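March, late, tea gone cold

Writing this fast before I lose it. Open day at Willport this afternoon, the robot place out past the rail yard. Got there at 10 past 4 because of the bus, missed the welcome talk, missed the coffee too. Got a sticker with my name spelled wrong. Fine.

Big white hall, tall arched window, balcony with a black railing. I had expected some kind of factory with yellow lines on the floor. More like a furniture showroom that somebody moved into and never finished. Boxes by the door. A pink armchair, which I wanted badly to sit in and didn't.

So what they do. They teach the arms by hand. A person holds the gripper, the very same jaws that go on the robot later, and does the job themselves - picks the thing up, puts it down - and the gripper keeps a record of it all. Then again. Then again. The girl giving the talk said 48 goes at one small job before they even look at whether it's any good. I wrote 48 on my hand so I'd get it right here. Black and white squares stuck on top of everything, like crossword corners. Those are so the cameras know where the gripper is in the room. I asked if a plain sticker wouldn't do and she was very patient with me.

People walking all over the place with backpacks on, caps on. The backpack is the computer apparently. I asked how heavy and she said you stop noticing after the first hour, then rubbed her shoulder.

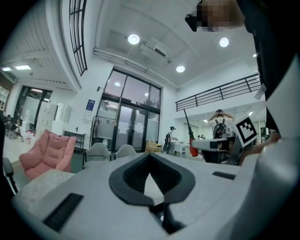
Leen Kassab thought the whole thing was backwards. If a person has to do the job 48 times first, she said, then the job is done 48 times over and you could all go home. She said it loud enough that two people turned round. And she wanted to know who gets paid for the forty-eight, and is it the same as for the one. The girl said yes, paid by the hour, and the point was that after that the arm could do it in a hundred kitchens. Leen said she'd believe it when it did hers.

I sort of agree and sort of don't. Thought about it all the way home. When Dad taught me to fillet perch he held my hands in his for most of a summer and I bet that was more than 48 fish. Didn't say this to Leen.

Then they let us try! Groups of 8, short line, I was in the third group. You squeeze and the jaws close, let go and they open, that part a child could do. Hard part is you have to look like you know what you want. If you dither, it learns dithering. The man helping our group (never got his name, soft voice, had a cold) told us to keep our wrists quiet and not wave it about between goes. I waved it about. My job was to pick up a cup and set it on a saucer. Simple. Got it on the second go, then missed five in a row from thinking too much. My thumb still aches.

Tuulikki Pitkänen was in my group and she was superb, of course. Thirty years of icing cakes. Straight down, close, lift, over, open, no wobble at all. The soft voice man asked if she wanted a job and she went red right up to the ears. I think he half meant it. She's 70 next month!! 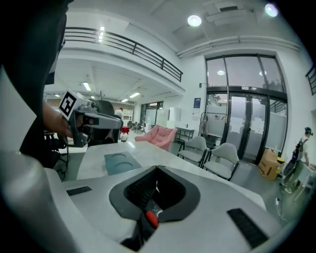 After that the part with the real arm, in the side room, no phones allowed. It was folding a dish towel. Slow. So slow, I wanted to reach over and do it. It got one corner to the other corner, stopped, sort of considered, then went back and pinched the edge a second time, exactly like my sister does. That gave me a funny feeling. They said it folds right almost 47 times out of a hundred at the moment, and I liked that they told us, at Gretberg's open day last year everything was perfect and nothing was allowed to be touched.

A man asked the question about jobs, there's always a man asking the question about jobs. The answer was long and I didn't follow it. Something about the Manninen laundry, who are taking two arms on trial, and no one there being let go. We'll see. I know somebody at Manninen, will ask.

Also asked, by me - what happens when the lights change, or it's someone else's kitchen with someone else's cups. She said good question, that's the thing they are worst at, and that's why they keep moving furniture. So I asked could I have the pink chair when they're done moving it. She laughed but wrote something down.

Bus 23 home, stood the whole way. Leen got off at Zimley still arguing. Tuulikki took the leaflet and I forgot to, must call her tommorow and get the number off it, they want people for evenings and I'm only thinking about it.

Buy: eggs, thumb bandage, bulb for the hall. Ring sister re dish towels, she'll be insulted.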